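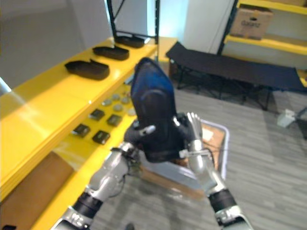 Both hands on the shoe, over the clear bin. Yellow shelving on the left.

From: Modupe Osagie
To: grerell-cell list
Subject: Re: right hand not letting go

Jirayu, all,

Saw the same thing this morning, so no, you weren't imagining it. Right hand stays closed after the release command. Left opens fine. Then left arm starts back for the next pick and the right is still hanging on to the shoe, and the wrist load goes up until it trips. Three trips before lunch, I stopped it after that.

Log says "release ok" every time. So whatever it's reading, it isn't the fingers. My guess is it reports the command as sent and never checks where the fingers ended up. Fereshteh thinks tendon tension, she could be right, the right hand is the one that was re-strung. Can't rule out both.

For now please:
- speed at 20 percent, no higher
- one person on the stop button the whole time, not at the desk
- if it holds on, press stop, wait for the arm power light to go off, THEN take the shoe out. Do not pull it out of live fingers. Ningsih got her thumb pinched that way, bruise only, it's in the book now

Spare tendons from Rareo not here yet. Sunee is chasing. If anyone has teh old finger calibration file from before September can you send it, the one on the share is the new one saved twice.

Next try 14:00, will do shoes only, leave the small parts where they are.

Modupe

> From: Jirayu Srisuk
>
> Anyone else getting a stuck right hand? Ran 43 shoe
> drops last night, 36 clean, the other seven it kept
> hold. Log shows no errors at all. I upped the release
> wait to 300 ms and it made no diffrence.
>
> Is it OK to keep running if I just free the shoe by
> hand each time? Want to get the set finished.
>
> Jirayu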